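Scuffs on a dark drawer front: clean, wax or refinish?
Posted in Furniture & Finishes

plivholm_2
I have a dark brown bedroom cabinet with a factory finish. The top is fine and only needs dusting. The drawer front has picked up a patch of pale, wavy marks on the right half. They do not come off with a dry cloth or with water and dish soap. The label inside gives the maker as Borbély and says nothing about the finish. 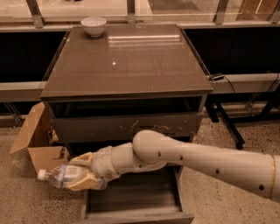 Marks on the drawer front, right-hand side.

I can feel some of them with a fingernail but not all. I would like to avoid stripping the whole front if a local repair will hold. I have a can of Stimov dark paste wax and some 0000 steel wool. Is that enough, and in what order should I work?

Posted in August, edited once to add the label.

Predia
Sort the marks first. A mark you cannot feel is usually material left on the surface -- rubber, paint or plastic from whatever rubbed against it. Put a little mineral spirits on a white cotton cloth, test on the inside edge of the drawer front, and wait 9 minutes. If the finish stays hard and no color transfers, wipe the marks with light pressure along the grain or the long direction of the panel.

Whatever remains is a scratch. If a fingernail passes over it without catching, it is in the clear coat and dark wax will hide most of it. If the nail catches, fill it with a matching wax stick, level it with a plastic card, then apply the paste wax over the whole front so the sheen is even. Two thin coats, buffed between. Expect to renew the wax, as it is not a permanent repair.

Leave the steel wool in the drawer for now. It lowers the gloss wherever it touches, and a dull patch is harder to fix than a pale line. Keep the wax off the top as well. It does nothing for glass except smear.

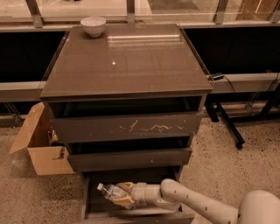 stimov_user disagrees about the order: wax stick before mineral spirits is wasted work, fine, but the spirits also need to dry fully before any filler goes in, and that step was left out. Give it 3 hours with the drawer pulled out. Otherwise the stick does not grip and lifts out when you buff.

oakandash
just use a brown marker, worked on mine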